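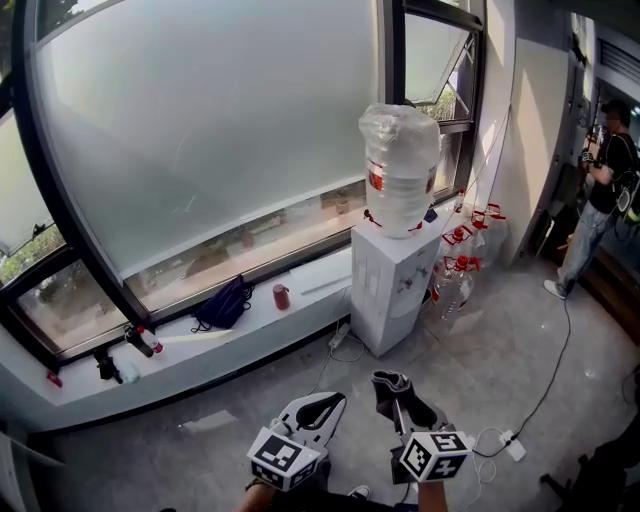 Dispenser corner, window side, both marker cubes in view.

16 January 2022
Strand notebook, tracking and replay

Good day for the tracker! The new cube solver is in and I'm really pleased with it. The old one picked the single best face of each marker cube and threw the others away, so every time the wrist rolled, the best face switched and the pose jumped. Now all visible faces go into one solve with the cube geometry held fixed. On the right gripper we often get three coded faces at once, and the track through a wrist roll is smooth enough that I plotted it twice to make sure the filter was off.

Ran it over the full Vellthorpe set, 1,324 clips. Old solver lost the cube for longer than the gap limit in 536 of them. New one: 51. I spot checked the leftovers and most are hands too low in the view or a cube turned edge-on. Fine, those can stay flagged.

What still bothers me is the window corner. Frosted panes, bright leaves through the gap, glossy tile with sunlight bouncing off it. Auto exposure hunts when the head turns toward the glass, and the white border of the cube blooms into the first ring of squares. Corner refinement then walks outward a pixel or so and depth goes long. Tried:

- adaptive threshold with a smaller window: better on the cubes, picks up junk along the tile joints
- exposure lock at clip start: great until you turn around
- weighting each face by its border contrast: keeping this one, cheap and it does what I hoped

Clear water jugs are a separate headache. Depth goes straight through them and the planner thinks that bit of floor is free. For now Prandetell takes a hand-drawn keep-out box from the scene file. Ugly, but replay runs.

Also fixed the left/right ID swap in the Dristden exporter. It was 2 lines. I don't want to talk about how long I looked for it.

Next:
- rerun the window clips with contrast weights on
- log gripper opening on the same clock as pose, they still drift apart
- cable mask for the floor plane fit, the black one pulls it
- try jug segmentation before April, even a dumb one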